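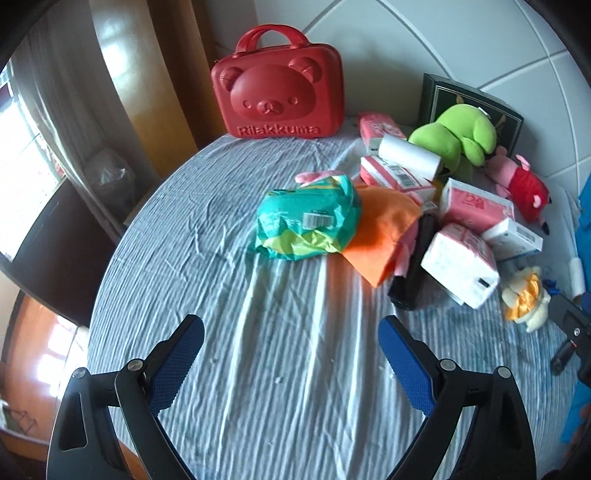

Morning hand exercises may ease stiffness after wrist fracture, small trial finds

2nd February – Adults recovering from a broken wrist regained grip strength sooner when they did their exercises soon after waking than when they did them in the evening, according to a trial run by the hand therapy unit at Plornau District Hospital.

The study followed 60 patients who had been in a cast for a fracture of the lower forearm close to the wrist. All of them were given the same set of exercises, printed on the same sheet. Half were told to do them within an hour of getting up and the other half after their evening meal. Neither group was told which timing the researchers expected to work better.

Six weeks after the cast came off, the morning group had recovered more of the grip strength measured in their uninjured hand. They also scored lower on a questionnaire about stiffness, which asked about everyday jobs such as turning a key, wringing out a cloth and opening a jar. By 19 weeks the two groups were level on grip strength, although a small difference in reported stiffness remained.

"We did not expect the gap to be as clear as it was at six weeks," said Dr Sumathi Chacko, who led the trial. "It had closed by the last visit, so I would not want anyone who exercises in the evening to think they are doing themselves harm. They got to the same place. It took them a bit longer."

Stiffness after a wrist fracture is common and is often at its worst first thing in the day. Swelling tends to build up in the hand overnight when it is not being used. The researchers think that moving the fingers and wrist early may help to shift fluid before the day's activity begins, but the trial did not measure swelling and cannot say whether this explains the result.

The exercises took 15 minutes and needed no equipment apart from a rolled towel. They included making a slow fist, touching the thumb to each fingertip, and bending the wrist over the edge of a table. Patients kept a paper diary, which was collected at each clinic visit.

Diaries from the morning group showed fewer missed sessions. This matters for how the findings are read, as people who exercise more often would be expected to do better whatever the time of day. When the team adjusted for the number of sessions completed, the difference in grip strength became smaller but did not disappear.

Eckhard Ostermann, a statistician at the Fröhlich Institute who worked on the analysis, said the adjusted figures should be treated with care. "Diaries are filled in by the patient, sometimes in the waiting room," he said. "We can correct for what people wrote down. We can't correct for what they did."

Trinity Ambrose, a physiotherapist at the Hetotstead Clinic who was not involved in the research, said the result fitted with what she hears from patients but that timing was only one part of recovery. Many people stop their exercises once the pain settles, she said, and a routine tied to getting up might simply be easier to keep.

"If someone works nights or has small children to get out of the door, the morning may be the worst time for them," she said. "I would still rather they did it at nine in the evening than not at all."

The trial had several limits. It was carried out at a single hospital, and patients who had needed surgery were left out, as were those with arthritis in the injured hand. Most of those taking part were over 50. The therapists who measured grip strength did not know which group a patient was in, but the patients themselves could not be kept unaware of when they were exercising.

A larger study with 300 patients is planned and is due to begin recruiting in October. It will include people who have had a plate fitted and will add a third group, who will split their exercises between morning and evening. Swelling will be measured at each visit. Henrike Grube, who coordinates the unit's research, said two further hospitals had agreed to take part.

The first trial was paid for by the Garex Foundation, which had no part in the design of the study or in the decision to publish.

Patients who are already following a programme after a fracture are advised to speak to their therapist before making changes to it.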